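The Hundredth Story

The felt moon was missing.

Nadine Karam had looked in the craft drawer, the puppet trunk, the lost mittens box and (twice) the book return, and there were only seven minutes until story hour at the Mendisik Public Library. She could do without the felt cow. She could do without the felt spoon, if it came to that. But you can't very well have a cow jump over nothing.

"What about a paper plate?" said Themba Swanepoel, who was eleven and had been her helper since May. He took the job very seriously. He had made himself a badge.

"A paper plate!" said Nadine. "Themba, you are a marvel. Go and see if there are any left from the cookie party."

There weren't. There were paper cups, though, a whole tower of them, and Themba came back carrying it against his chest with his chin on top so it wouldn't fall.

It mattered more than usual because this was the hundredth story hour. Nadine had kept every single program since she started, in a red binder with a broken ring, and when she had put in number 99 the week before she'd felt a kind of fizz go right through her. She had made a poster. It said COME TO OUR 100TH STORY HOUR, 30 July 2026, BRING A GROWN-UP AND A NOISE, and she had drawn a trombone on it that looked a little like a goose. People had been asking her all week what kind of noise. Any kind, she told them. Whatever you've got at home!

And now they were coming up the steps with their noises. She could hear them already, a pot lid, a bicycle bell, something that went wocka-wocka-wocka, and a very small person saying "Is it now? Is it now? Is it now?"

"It's almost now," Nadine called.

The Dzene twins were first, as always, pulling their grandmother along between them. Vija Dzene had a cowbell around her neck on a ribbon and didn't look one bit embarrassed. Then came the boy with the dinosaur boots, and the baby who liked to chew on the rug, and a father with a ukulele he swore he couldn't play, and then so many others that Themba had to run and get the big cushions from the reading nook, and after that the little cushions, and after that the chairs.

Heidrun Auer came last. She had run the front desk for longer than Nadine had been alive and she had never, in all that time, set foot in the story room while a story was going on. She stood just inside with her arms folded over her cardigan.

"I was told to bring a noise," she said.

"Did you?" said Nadine.

"We'll see," said Heidrun.

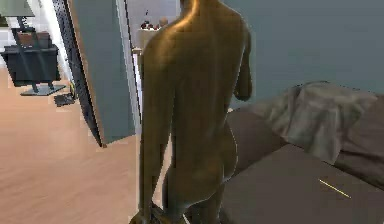 So they began with the hello song, the one where everybody's name goes in, and it took forever because there were so many names, and it was wonderful. They sang hello to the twins and hello to the dinosaur boots. They sang hello to a stuffed rabbit named Ngô, who belonged to a girl in a yellow raincoat and who, the girl explained, was shy and would like to be sung to quietly. Forty voices dropped to a whisper. Hello, Ngô, we're glad you came today. The rabbit was made to bow.

Then Nadine opened the book.

It was the one she'd picked for the very first story hour, when only a single family had turned up and she had been so nervous she read two pages at once and had to go back. Old Bitetti's Boat, it was called. Old Bitetti has a boat and wants to cross the bay, but the boat will only move if somebody sings to it. First he sings by himself and it goes about as far as you could throw a shoe. Then a gull gets in and sings too, then a goat, then a crew of frogs, and every time the boat goes a little farther and sits a little lower in the water.

"And who climbed aboard next?" Nadine asked, holding the page against her sweater so they couldn't see.

"A horse!" shouted one of the twins.

"A train," said the boy in the boots.

"My uncle," said somebody at the back.

"A horse and a train and an uncle," said Nadine, who had learned a long time ago that the book could wait, "and what did they sing?"

Well, the horse sang on the pot lid. The train was the wocka-wocka-wocka, which was a plastic jar of dried beans, and it was a terrific train. The uncle was the ukulele, and it was true that the father couldn't play it, but he had one good chord and he played it with his whole arm. Vija Dzene rang her cowbell. Themba passed out paper cups to the people who had forgotten to bring anything and showed them how to clop two together, or hum into one so it buzzed against their lips, and before long you couldn't have said where the story stopped and the room started.

"Row!" sang Nadine.

"ROW!" sang everybody.

"Is it across yet?" asked the girl in the raincoat.

Nadine looked at the page. It was the page where the boat stops in the middle of the bay. She had always loved this part, the whole crew hoarse and tired, the water flat, the far shore no closer. She let it get quiet. Even the beans went quiet.

"They'd sung everything they knew," she read. "And the boat would not move. And Old Bitetti looked around and he said, is there anyone on board who hasn't sung?"

The children turned around on their cushions, all of them, and looked at Heidrun Auer.

It was a long moment. Somewhere in the stacks the copier woke up, thought about it, and went back to sleep. Heidrun unfolded her arms. She put a hand in the pocket of her cardigan and took out a harmonica, a little dented one, and wiped it carefully on her sleeve.

"My mother's," she said. "I only know the one tune."

And she played it. It was a slow sort of tune, up and down like a porch swing, and the second time through the baby on the rug stopped chewing and stared. The third time Vija began to hum along. She knew it, it seemed, or she knew something close enough. Then the twins had it, because their grandmother did, and then it just went around the room the way a yawn does, and Nadine found she was singing with no words at all and turning the page with her thumb.

The boat was moving.

"Look," said Themba, "look, it's going!" He had heard that book more times than anyone, and he was up on his knees.

They sang the boat across the bay. They sang it right up onto the sand, and the goat got out, and the frogs got out, and so did the horse, the train and the uncle, who weren't in the pictures but who had come too far to be left behind. Old Bitetti tied up his boat and said thank you very much. The end.

"Again!" said the girl in the raincoat.

"Ngô wants it again?" said Nadine.

"No, Ngô's asleep. I want it again."

So they did it again, and this time the boat started with Heidrun and picked up everybody else along the way, which Nadine thought might be the better version. She'd have to remember that.

Afterward there was the usual hunt for socks. Marloes Prins, who drove the bookmobile, came in from the parking lot to ask what on earth had been going on, she'd heard it with her windows up, and was handed a pot lid and made to stay for the goodbye song. The father asked Heidrun if she could maybe teach him a second chord. She said she didn't play the ukulele. He said neither did he.

The girl in the yellow raincoat was nearly out the door when she came running back.

"I forgot," she said. "Ngô was sitting on this."

She held it up. It was the felt moon, rather flat on one side.

"We never did the cow," said Themba.

"No," said Nadine. She smoothed the moon against her knee and looked at it, and then she looked at the red binder, and the brand-new page she'd already punched holes in. "Put it in the drawer where we'll find it. We'll need it for a hundred and one."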